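Moving Abroad > Paperwork > Documents and Renewals

How to Replace a Passport From Overseas When Your Visa Is in the Old One

By Pallavi Sachdeva

My passport had 14 months left on it when I moved to Clondville, and I assumed that was plenty. The residence visa they gave me was tied to the passport number, and the landlord, the bank and my employer all had that number on file. When the passport needed replacing, I had to update every one of them. These are the steps in the order I would do them now.

Rules differ by country, so check each point with your own consulate and with the immigration office where you live.

Before you start

Look at your expiration date and count back nine months. Many countries want six months of validity left when you travel, and the renewal takes up part of the remainder. If you have a trip planned inside that window, book your appointment before you book the flight.

Make color copies of the photo page, the visa page and any page with an entry stamp. Keep one set on paper and one set somewhere you can reach from your phone.

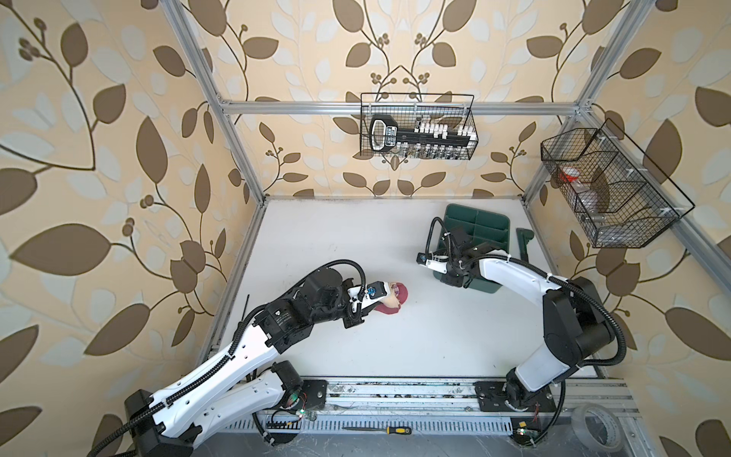
Step 1. Ask the immigration office first

Most people start with their consulate. I would start with the immigration office, and ask these questions by email so that the answers are in writing:

- Does my visa stay valid in the old passport if I carry both?
- Do I have to report the new passport number, and by what deadline?
- Is there a fee to transfer the visa?

In my case the visa stayed valid in the old book, but the new number had to be reported within 14 days. My neighbor Ramesh Jaiswal has a different type of permit and had to pay for a full transfer. Don't go by what a friend was told.

Step 2. Get the photos right

Consulates turn down a lot of photos. Size, background color and head position all vary by country, and a shop that mostly does local ID cards may hand you the local size. Print the requirements and take the sheet with you. I went to a shop in Olthorpe and had to go back because the first set was two millimeters too narrow. 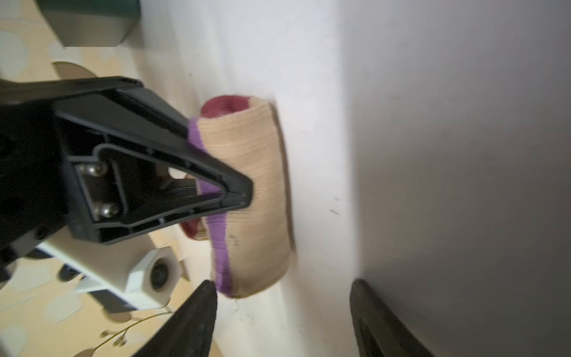

Tan sock on a white surface.

Step 3. Fill in the form and book the appointment

Use your name exactly as it appears in the current passport, including middle names. If your name has changed, bring the original certificate and a certified translation if it was issued in another language. For the address, use the place where you live now, written the way the local post office writes it.

Appointment slots at my consulate opened on Monday mornings and were gone by noon. If yours has a waiting list, join it even if the date offered is late. Cancellations do come up.

Step 4. Ask for the old passport back

Say this at the counter, and write it on the form if there is a space for remarks: you have a valid visa in the old passport and you need the book returned. Normally they cancel it by clipping a corner or punching holes in the cover. Ask the clerk to keep the visa page clear of any holes. 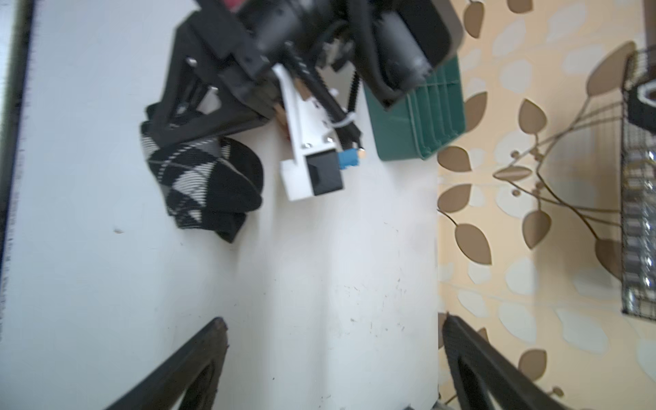

You should get a receipt. Keep it with you, along with your copies, until the new passport arrives. The receipt usually isn't a travel document, so plan on staying put. Mine took 51 days, which was longer than the website said, and I missed a family wedding in September.

Step 5. Report the new number

Once you have the new passport, check the spelling, birth date and signature before you leave the building. Then report the number to the immigration office. I paid 50 for the update and got a one-page letter linking the two passport numbers. I still carry it, folded inside the new book.

After that, work through everyone else who holds the old number:

- Your bank
- Your employer or school
- Your landlord, if it is on the lease
- Any airline account with saved travel details 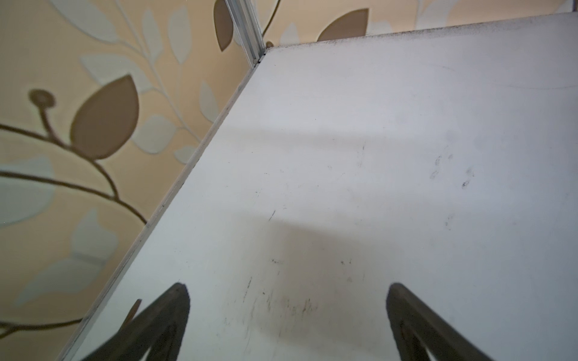

The bank was the slowest of these. It wanted to see both books in person and would not accept scans. Bring the letter too, if your immigration office issues one.

Traveling with two passports

Hand over both at check-in and again at the border, with the old one open to the visa page. Book tickets under the new number. If an airline agent is unsure, show the letter. I have been through this a few times and the longest delay was a call to a supervisor.

Keep the old book until the visa in it has expired or been moved. After that, I would still hold on to it for the entry stamps, which can help when you apply for long-term residence.

Related articles
Opening a Bank Account in Tondton Without a Local Address
Certified Translations: What Counts and What Doesn't
Driving on a Foreign License in Your First Year
Registering a Birth With Your Consulate
What to Do if Your Residence Card Is Lost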